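Light, Walls and Staying Awake: How the Look of a Study Room Changes the Way We Use It
Project report by Concetta Mancuso, submitted 20 May 2025
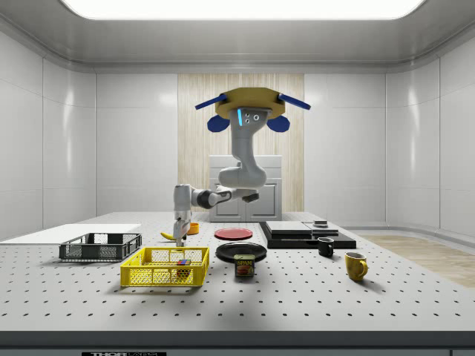
Why I chose this subject

I should admit at the start that I came to this project through being cross. For most of my first year I did my reading in the basement study room of the Brundbridge library, and for most of my first year I came out of it with a headache and a strong wish to lie down on the grass. My flatmates liked the top floor and swore by it, and we had so many long conversations over supper about which room was better (and why anybody would paint a room that shade of green) that when the time came to pick a topic for the module, it had more or less picked itself.

My question was a simple one. When students are free to sit anywhere, do the light and the colour of the walls have anything to do with where they sit and how long they stay? I wasn't trying to measure how much anyone learnt, which would have needed exams and a good deal more courage than I have. I only wanted to know about sitting and staying.

What other people have written

There is a great deal of writing on daylight in schools and offices, and rather less on libraries. Most of what I read agreed that people like windows, which will surprise no reader of this report. Where the writers fell out was over white walls. Some of them find pale walls calm and say they make the most of weak light, and others complain that an all-white room feels like a waiting room and makes people want to get up and go. Several mentioned wood as a sort of peacemaker, because a little of it in a pale room seems to take the chill off. I became very fond of this idea and had to remind myself more than once that being fond of an idea is no help in testing it.

The three rooms

The basement room has no windows at all. The walls are green up to shoulder height and cream above, and the lamps are long tubes behind ridged covers, two of which hummed throughout the project. It is always warm.

The middle room, which everybody calls the Barbieri room after the name over the door, was redecorated last summer. It has white walls, a pale wooden floor and new flat lights in the ceiling. There is one window, facing the bicycle sheds.

The top room is the old one, with dark shelves, brown carpet and tall windows down the whole of one side. It is lovely in the afternoon and really quite cold in the morning.

How I went about it

I did two things. First, I walked through all three rooms at set times on weekdays during April and noted how many seats were taken. I did this at ten, at one and at four, with a clipboard, trying to look like somebody hunting for a friend. Secondly, I wrote a short questionnaire and left copies in a tray by the issue desk, with a box to post them in. I printed 600 copies, which was optimistic, and got 286 back. Some were only half filled in and one had a very good drawing of a heron on it. Once I had put aside the ones I couldn't use, I was left with 256.

The questionnaire asked which room people used most, how long they usually stayed, and what they would change if they could change one thing. I kept it to a single side of paper after my tutor pointed out, kindly, that the first version ran to four.

What I found

The top room was the favourite, as my flatmates had always said it would be. Of the 256 usable forms, 156 named it as the room people used most. The rest were split between the other two, with the Barbieri room a little ahead of the basement.

The walk-through counts told a more muddled story, and I was glad of that in the end, as it gave me something to think about. At ten in the morning the top room was often the emptiest of the three. People who told me on paper that they loved it were plainly not loving it before lunch, and I suspect the heating. By four it was full nearly every time, and the overflow went down one flight to the Barbieri room, where people tended to settle along the window side first and the back wall last.

The basement surprised me. It had a small band of regulars who came early and stayed all day, and their forms were some of the warmest I received. "It's ugly and I get everything done," wrote one. Another said that having no window meant having nothing to look at, and that this was the whole point of going there. I had been so sure that everyone disliked that room!

The "one thing I would change" answers were the part I enjoyed most. Sockets came up far more than paint did. After sockets came temperature, then noise, then chairs, and only after all of those came light and colour together. In the Barbieri room people did ask for something on the walls, and a few asked for lamps they could switch on and off themselves.

Where the project falls short

The forms were filled in by people who stop at the issue desk, so anyone who slips in by the side door was probably missed. April also includes the run-up to exams, when people will sit on a radiator if they have to. And three rooms that differ in warmth, height and furniture can't really tell us what the paint is doing by itself. If I did it again I would use one room and change one thing in it, perhaps the lamps, and I would start in the autumn.

What I would suggest to the library

More sockets in the top room, and the heating on an hour earlier. A few desk lamps in the Barbieri room, and some pictures or a noticeboard on the long wall. In the basement, please mend the two humming lights and otherwise leave it as it is, as its regulars are very happy there.

Thanks

To the desk staff for guarding my tray and box, to my tutor for her patience with the four-page questionnaire, and to everyone who filled in a form, including whoever drew the heron, which is now on our fridge.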